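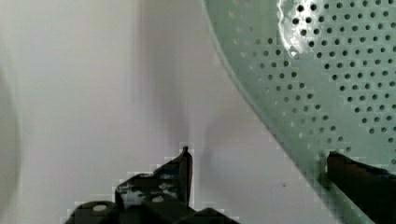
Rim Tracking for Wrist-Camera Grasping of Perforated Kitchenware
Final Report, Robotics Software Project
Hiwot Gebremichael and Dinesh Rajput
Colldale Institute, Department of Computing
Submitted March 26, 2022

Summary

This report describes the design and testing of a perception and control module for grasping bowls, strainers and colanders by the rim. The module was written for the Latuheru control stack used in the department's teaching laboratory. It takes color images from the wrist camera and returns a correction to the planned approach of the gripper.

1. Problem

The grasp planner supplied with Latuheru selects a contact point from a single view taken before the arm moves. With plain bowls the result was acceptable. With perforated items, the edge detector responded to the holes as strongly as to the rim, and the planner often chose a contact point well inside the bowl. Glare on glossy surfaces added false edges of its own.

2. Method

The rim is treated as one long, smooth curve and the holes as a repeated texture. A filter first removes closed contours below a set size. The remaining edge segments are fitted with an ellipse, and segments that disagree with the fit are dropped. Saturated pixels are masked before fitting, so that a highlight cannot pull the curve toward it. The gripper fingers appear at the bottom of every wrist image and are removed with a fixed mask.

The fitted curve is passed to the controller at 30 updates per second. The controller moves the open fingers until the rim lies between them, and then requests closure. If no curve is found in 12 consecutive images, the arm stops and returns to its last safe pose.

3. Training and Test Data

The size threshold and the mask limits were tuned on 2,000 wrist images recorded by the authors. Eight kitchen items were used, three of them perforated. All images were recorded against a light background. Labels were drawn by hand in the Fodport annotation tool.

4. Results and Limitations

The revised module placed the contact point on the rim more consistently than the original planner, and the gain was greatest for the perforated items. Most remaining errors occurred when only a short arc of the rim was in view, which leaves the ellipse poorly constrained. Pale items against pale surfaces also gave weak edges. Depth data was not used and is recommended for later work.

The fixed finger mask must be redrawn whenever the camera mount is adjusted. The procedure is given in Appendix B.

Related reports
Joint Limit Handling in the Latuheru Motion Planner
Replay and Logging Tools for the Fermont Simulator
Hand-Eye Calibration with a Printed Target
Project Report Guidelines, Department of Computing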